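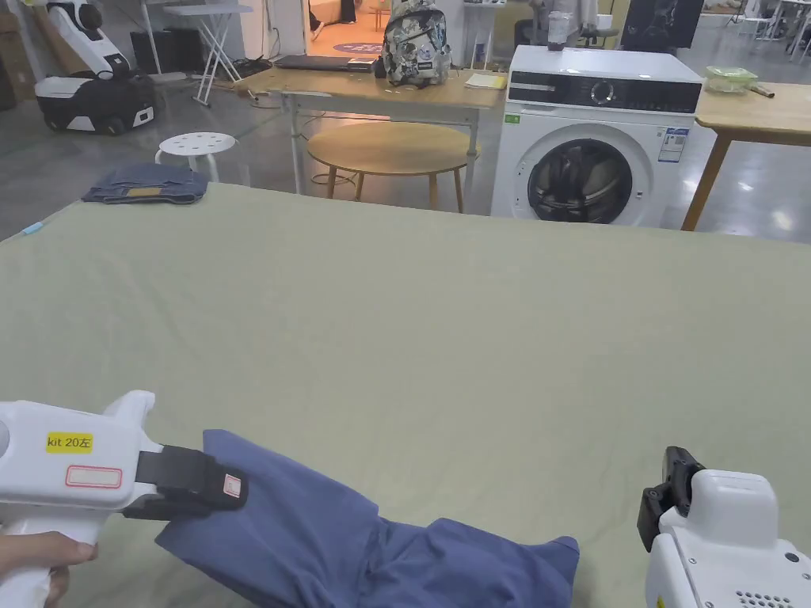

Slide 1. The question is how much a policy for folding clothes gains when the demonstrations are segmented by contact, and whether the gain survives a change of garment. Most of the published work on cloth starts from a flat item. We start from a heap. The blue garment across the near edge of the cloth is a fair case: it is crumpled, one end is in the jaws of the left gripper, and the right gripper is standing open beside it. From the head view it is hard to tell a trouser leg from a sleeve. The operator can feel the difference and the policy cannot, and that gap is what the talk deals with. (Leave the slide up while people sit down.)

Slide 2. Who did what
Method and data collection by the Krasniqi group, with the training runs done at Genovon. Špela Popescu wrote the segmentation code and is in the room, so send her the questions about thresholds. The work started in April. The numbers in these notes are those frozen on 14 August 2019 and they match the paper. Anything later is not in the slides.

Slide 3. Collection
A person holds one gripper in each hand and does the task directly, with no arm in the loop. Jaw opening is logged on both sides, along with the camera views. The benefit is speed. An operator does not have to fight the kinematics of an arm, and the motions come out close to what people do at home. The cost is that some of those motions are out of reach for the arm later on. We filter these afterwards and say how many went. Say clearly that the filter runs before the split into training and test sets, as this was asked twice at the practice talk.

We have 1,000 demonstrations after filtering, from 11 operators. The garments are trousers, shirts and socks. Each demonstration begins from a drop: the item is lifted to shoulder height, let go over the table, and not touched again until the recording starts. The table cloth was changed between blocks, green for some and beige for others, to stop the policy from leaning on one background colour.

Slide 4. Segmentation by contact
The usual approach cuts a demonstration into pieces of equal length. Ours cuts at changes of contact state. There are three states for each hand - open, closed on cloth, and closed on nothing - and a cut is made whenever either hand changes state and holds the new state for 16 samples. Short flickers are absorbed into the segment before. The last state matters more than it looks. A missed grasp is common with thin cloth, and in the equal-length version a miss and its retry often fall in the same piece, so the policy learns the average of the two.

State is found from jaw opening and jaw speed only. We tried adding the image and it made the cuts worse on dark denim. (If asked: the jaw opening when closed on a single layer of shirt cloth is very near to the opening when closed on nothing. This is the main source of error and we have not solved it.) 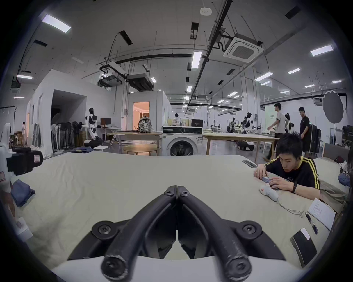

Slide 5. Camera placement
The wide lens on the gripper sees the fingertips and a large part of the room behind them. This is useful for tracking, as the ceiling lights and furniture give fixed features even when the table is nearly all cloth. It is less useful for the policy, which can pick up on people walking past or an item left on the worktop. We mask the upper part of the gripper view during training and leave it unmasked for tracking. Without the mask, results on the training site were slightly better and results on the second site, at Grisano, were clearly worse. Do not spend more than a minute here.

Slide 6. Baselines
Three baselines. The first is the same network with equal-length segments. The second has no segments and predicts from the full history. The third is Pamach, using the released code with only the input size changed. All four methods get the same demonstrations, the same number of training steps and the same masked views. Each was trained with 3 seeds. The table reports the mean, and the spread is in the appendix slide.

Slide 7. Main result
Read the rows in order: trousers, shirts, socks. On trousers the contact version is ahead of every baseline by more than the spread between seeds. On shirts it is ahead of the first two and level with Pamach. On socks there is no difference worth reporting. A sock needs few changes of contact, so the two ways of cutting give nearly the same pieces, and we expected this before running it.

Point at the retry column. With contact segments the policy opens, moves and tries again after a miss. With equal segments it tends to carry on with the fold while holding nothing. Play the clip once only, it is long.

Slide 8. Change of garment
Here the policy is trained on trousers and tested on shirts. All methods drop. Ours drops least on the first grasp and by the same amount as the others on the final fold. Our reading is that finding an edge carries over between garments and the order of folds does not. This is a reading of one experiment and should be worded that way.

Slide 9. Limits
The contact signal depends on this gripper. Softer pads would need a new threshold, and we have not tested any.

Scoring of the final fold is done by hand by two people who do not see the method name. They disagreed on roughly 3 per cent of the shirts, and those were counted as failures for every method.

All trials begin on a table. Nothing in the results covers taking clothes out of a drum or a basket, and the title of the paper should not be read as claiming it.

Slide 10. Next steps
Adding a cheap force reading at the pad, to separate one layer from none. Collection at Grisano with a second set of operators. Popescu's code goes out with the paper, the raw views will follow once faces have been blurred.

Appendix slide A: spread between seeds, by garment.
Appendix slide B: list of removed demonstrations with the reason for each. Use this one if the reach filter comes up again.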